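冷萃咖啡真的不酸吗

2021年4月21日

二月份开始,我身边突然人人都在喝冷萃。理由说来说去就那么几句:不酸,不伤胃,咖啡因低,适合肠胃不好的人。我肠胃就不好,所以听得格外认真,也格外不信。

先说“不酸”。楼下新开的那家Rinham,菜单上写着“低酸冷萃,温柔唤醒”,一杯比热美式贵一截。我问店员低酸是低多少,她说就是喝起来不酸。这话没错,喝起来确实不怎么酸。可是喝起来不酸和酸度低是两回事,糖水里挤柠檬也能喝得甜滋滋的。冰的东西味道本来就钝,再加上冷水萃出来的香气成分少,舌头感觉不到尖锐的那一下,就以为酸没了。

我在家做了一点很不严谨的比较。同一包豆子,Bretitz的中烘,买了400克,一半热冲,一半冷泡过夜,都用自来水过滤后的水。试纸测下来,两杯颜色我看不出差别。试纸精度很差,这个我承认,但如果真像广告说的那样差好几倍,再差的试纸也该有点反应吧。

再说咖啡因。冷萃咖啡因低这个说法,我找了一圈,转来转去都是同一段话,连错别字都一样。Nørgaard的瓶装冷萃倒是在标签上写了含量,200毫升一瓶,我换算了一下,比我平时喝的热咖啡还高。道理也不难想:冷萃用粉多,泡得久,很多还是浓缩液。有人拿稀释以后的冷萃去比没稀释的热咖啡,当然低。

至于不伤胃,我连着喝了5天冷萃,第三天开始反酸,跟喝热的时候一个样。一个人的胃说明不了什么,可那些说“喝了就好了”的帖子也只有一个人的胃。 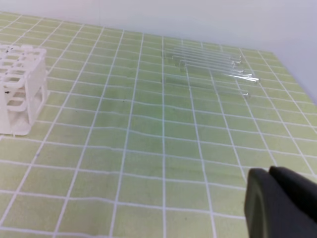
那么冷萃到底值不值得喝?

喜欢那个味道就喝,为了养胃就算了。夏天从冰箱里拿出来倒一杯很方便,苦味也轻,这些我都认。

器具也顺便说一句。Darnmont的冷萃壶我看过,标价2,000,中间一根滤网,外面一个玻璃瓶,说明书印得比诗集还讲究。我用的是装过果酱的罐子加一张滤纸,滤得慢,偶尔会洒,味道我喝着没问题。粉别磨太细,不然第二天早上站在水槽边等它滴完,要等到迟到。

评论里如果有谁用正经的仪器测过,麻烦把数字和做法一起贴出来。只说“我喝着感觉不酸”的就不用了,我喝着也不酸。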